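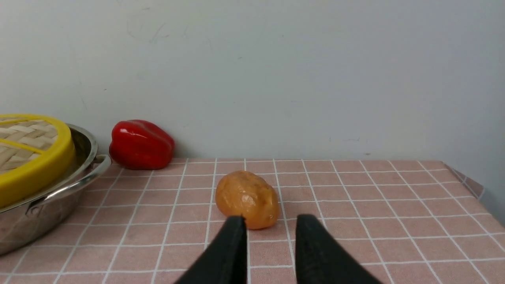

The potato, the pot and the pepper on the club's pink cloth.

Lejla Petek has run the Saturday robotics club at Umora for long enough to know that the potato always causes trouble. "It's lumpy, it's shiny, and no two sides of it are the same," she says, laughing, as she pours me a tea I hadn't asked for but was very glad of. "The children adore it, of course!"

The club has 19 members this year, most of them still at school, and they are getting ready for the Gresidia contest in August, where each team has to move play food about a pretend kitchen (the steamer, she tells me fondly, came from her own cupboard).
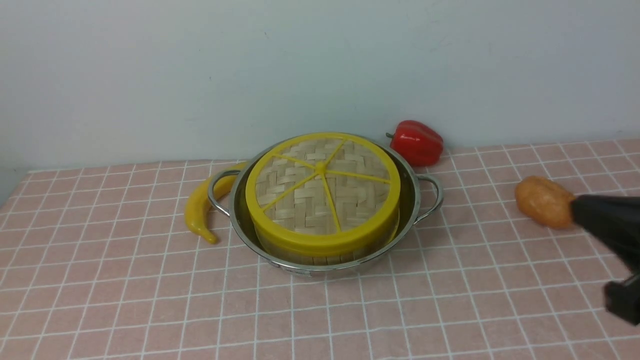
I asked what the hardest part was, and she thought about it for quite a while. "Waiting, I should say. You close the fingers a little, you look, you close them a bit more. When you're twelve you want to grab." Her team has written down 67 tries in an old exercise book, with remarks in the margin, some of them rather rude about the potato.

And would she like them to win? "Oh, I'd love it," she says, "but I'd settle for them coming back in September."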